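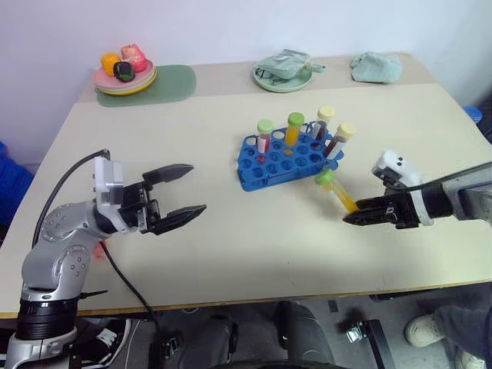 Answering Ivan's questions about the two-arm cell, and adding the cable notes I promised in January. I have gone through the setup again from the base up, so what follows replaces the older notes. The job is still the tube job: take a capped tube, bring it to the rack or away from it, let go cleanly. The rack stays in the middle of the table at a slight angle, long side toward the lower left, and the right arm holds its tube tilted with the cap toward the rack and the fingers low on the tube. Please keep both of those when you rebuild the cell at Woner. Every pose we have saved assumes them.

Ivan Kravchuk wrote:
> We have both arms bolted down and powered, but the right one
> puts the tube a little past the hole every time. The left one
> is fine. Eduard thinks it is the finger zero, I think it is the
> base. Also the left gripper faults out when it goes up high,
> comes back after a restart, then faults again. Do you have a
> checklist for this, and how often do you redo the zero?
> Is there a grip force you use for all tubes?

Taking these in order.

1. Tube landing past the hole. Check the base before you touch the zero. Loosen nothing yet. Put the arm in the home pose, push sideways at the wrist with one hand, and feel for play at the clamp with the other. If there is any, tighten the base bolts in a cross pattern and run the rack test again with no other change. On our cell that fixed it the first time and did nothing the second time. The second time it was the fingers. One of them had been put back after cleaning with a bit of dried glue under it, so the pair closed off center. Take both fingers off, wipe the seats, put them back, close them on nothing, and set zero there. If Eduard has already reset the zero with the fingers seated badly, you will have to do it again.

2. Left gripper fault. I am fairly sure this is your cable. The one that goes to the top of the gripper housing needs a loop behind the arm, big enough that it never goes tight at full reach. Ours was tied too close to the elbow when it came from Prirkine and we had the same fault, always high up and always on the same side. Cut the tie nearest the gripper, move the arm by hand through its full range with the power off, and watch the connector. If the connector moves at all, give it more cable. Then tie it again lower down. The other cable can hang over the table edge, but keep it clear of where people put their knees. Štefánia caught it with her foot once and we lost a morning finding a half-seated plug.

3. How often. We check the zero every 400 cycles and whenever a finger comes off. The log on the right arm is at 1590 cycles since the last finger change and the tips still look usable. The left set was swapped at 233, but that was my fault for driving them into the tabletop.

4. Grip force. No, there is no one value. Start low and raise it until the tube does not turn between the fingers when the arm stops hard. Tubes with a paper label slip differently from bare ones, so test both. Do not copy our number over, your fingers are from a different batch.

5. Camera housing on the gripper. Not asked, but do it while you are there. Wipe the openings with a dry cloth only, then check that the housing has not shifted on its mount. If it has, the pick will be off by the same amount at every rack position and you will blame the base again. Redo the camera offset after that, never before.

6. Table. Ours has a seam toward the back where the rear strip meets the main panel. Do not set the rack across a seam like that. It rocks slightly and the far tube ends up leaning, and then the open gripper can touch the cap on the way down.

For the order of work I would do base, cables, fingers, zero, camera, force. Run the rack test after each one and write down the result even if nothing changed. Rozália has a blank sheet for this and can send it to anyone on the list.

One thing I still do not have an answer for. After almost an hour of running, the right arm makes a light ticking at the wrist when it turns back toward home. It does not affect placement. I have checked the screws I can reach and greased nothing so far. If anyone at Astell has opened that joint, I would like to know what you found before I take it apart.

Ivan, if the left gripper still faults after you move the tie, send me the fault text as it is written and the pose it was in.

Dagmar Šindelář

Contact list owner | Copyright May 2023 Prirkine cell users list | Back to top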